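5/25/18

Fare checker, Irnix route pages

Reran the scrape against the Muvik feed this morning. 258 fares came back on the Chala to Pornberg route, 15 of them duplicates with a different booking class. Dropped the dupes by matching on date, carrier and price.

The cheap November roundtrips still show without taxes on the first page. Taxes only get added at step 2 of checkout, so our alert went out with the wrong total. Changed the parser to read the final price – slower, but the number matches what the customer pays.

Timeout is now 900 seconds. Left the retry setting alone.

One-way fares in the opposite direction are priced in the other currency and the converter skips them. Not fixed. Until it is, don't publish any fare starting in Pornberg.

Black wire basket on pink, bottle standing in it.
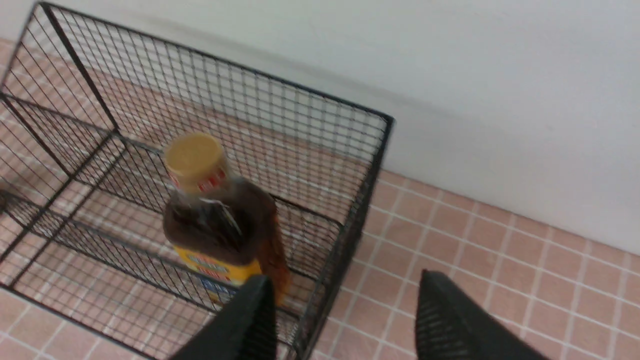
Still to do

Currency on the return fares. Check the baggage line on the alert template.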